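Notes pour l'intervention – diapo 7 à 9

Reprendre après la question de Hanyu Kang sur les cantines. Rappeler le chiffre : 522 repas servis par jour à Rindia, 194 avant mars.

Diapo 8. Les achats. Deux livraisons par semaine, le reste au marché. Ne pas lire le tableau, donner seulement le total. Si on demande le prix au kilo, renvoyer à Jiahui Shi.

Diapo 9. Fruits et légumes de saison – laisser l'image dix secondes.
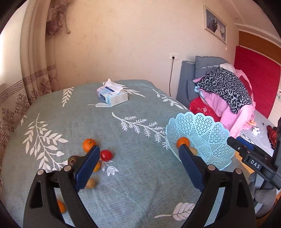
Agrume orange et autres produits frais, sur nappe gris-vert.

Enchaîner sur le stockage.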